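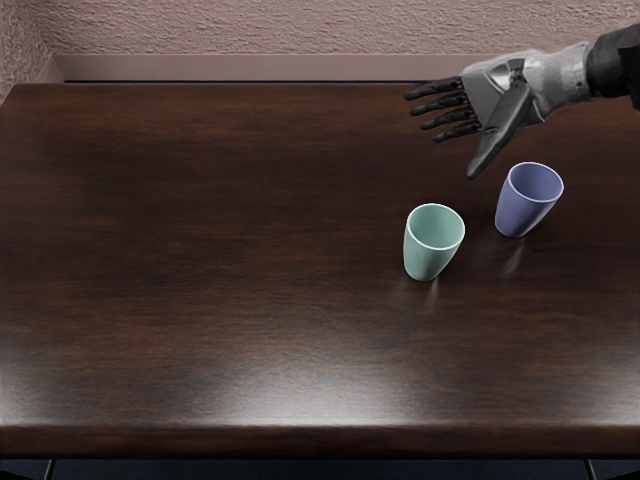 I got to Silviu Ilie's garage in Memstead a little before lunch, and the first thing he did was hand me a bag of tendons. Fishing line, really, cut to length and labeled with masking tape. "Those go in the real one," he said. "Don't mix them up, Maricica will kill me."

The real one is Dilla, a pair of arms with hands that Silviu and Maricica Crăciun have been building for longer than either of them wants to say. When I visited, the right hand was clamped in a vise with its back plates off and the left was still in a drawer. So most of what Dilla does, for now, it does on a computer at the end of the bench, in a simulated room Silviu made himself. They call the simulated side of things Manole, and they talk about it like it's a third person in the garage.

I asked why they didn't finish the hardware first. I would have! I like having a thing on the table that I can poke.

"We did it that way once," Silviu said. "The first hand closed on my coffee mug and kept closing. I had a limit set wrong. The mug was okay, the thumb wasn't, and I spent the next month printing thumbs." He pulled open a drawer to show me. There are still a lot of thumbs in there. "In Manole I can get that wrong all night and then go to bed."

The room in Manole has a big dark wooden table, pinkish plaster walls and, when I was there, two cups. The job is to put the green one into the blue one. That's the whole job, and it has eaten most of their spring and a good part of their summer.

Maricica came in around then with sandwiches (thank you, Maricica) and took over the explaining, which I think is how it usually goes. She used to repair sewing machines, and she did nearly all the finger joints. Silviu writes the code and, by his own account, buys too many motors.

"People see a cup and think it's easy," she said. "It's tapered and it's smooth. There's no handle. If you squeeze high up, it wants to slide one way, and if you squeeze low you've got fingers where the other cup needs to go. I made him sit in the kitchen and stack cups for half an hour with his eyes shut, so he'd feel what his thumb was doing."

"It was 30 minutes exactly," said Silviu. "She had a timer."

What he learned in the kitchen was that he never came down straight. He tipped the cup, let the bottom of it find the rim of the other one and then let it settle. So he quit asking Dilla to line everything up perfectly in midair and started letting it come in at an angle. He ran it for me a few times while we ate. One go went in sweetly. On another the blue cup got nudged and went over, and Maricica said "every time" in a voice that made me think it isn't every time but often enough.
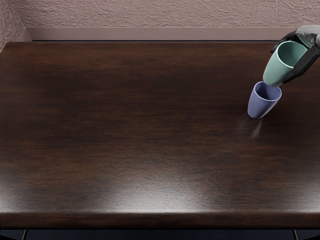

Page last changed: August, by Lenuța (fixed the spelling of Dorin's last name, sorry Dorin)

I wanted to know about the shiny table, which seemed like showing off. Silviu laughed and said it was, a bit, but it also has a use. Their camera software kept getting muddled by reflections on the real bench after they put a clear coat on it – it would decide there was a second cup hanging underneath the first. So he gave the pretend table a good polish too, glare patch and all, and now the software has to cope with it in both places.

"The wall is just a wall," he added. "I liked the texture."

Not all of this is the two of them. The arm joints came out of the shared shop at Firau, over by the old rail yard, where Dorin Munteanu runs the lathe most evenings and will let you use it if you sweep up. He turned the shoulder bearings' housings twice, the second time for free. I called him afterward and asked whether he thought the thing would ever stack a cup in the garage. "It'll stack a cup," he said. "Ask me about the wiring." I asked about the wiring. He said he'd rather not.

The wiring is a sore point. There are 16 motors in the forearms, and the loom that feeds them has been redone so often that Silviu has started buying connectors by the bag. He thinks he's spent 50 dollars on connectors alone, and Maricica thinks he's forgetting a couple of orders. They've agreed to stop at the motors they have. I noticed a box on the shelf marked "spare motors, do not discuss," so we didn't.

I asked what moves from Manole to the real hand and what doesn't. Silviu put his sandwich down for this one.

"The order of things moves over pretty well. Come in open, get the thumb on one side, close, lift, tip. The forces don't. In the simulation my tendons don't stretch. On the bench they stretch by lunchtime, and then the finger that was closing last is closing first. We measure them every morning now and type the numbers in."

"I measure them," said Maricica. "He types."

They work on it after supper, mostly, and try to stop by 11, when the neighbor's dog starts objecting to the compressor. When I asked what they would do once the cups were sorted out, they answered at the same time. He said a spoon. She said the left hand, which has been in that drawer since winter and has its own set of tendons already cut, in a different bag, with blue tape so that visitors can tell them apart.

If you have a source for braided line that doesn't creep, Silviu would love to hear about it. Leave a note for him at the Firau front desk and Dorin will pass it along.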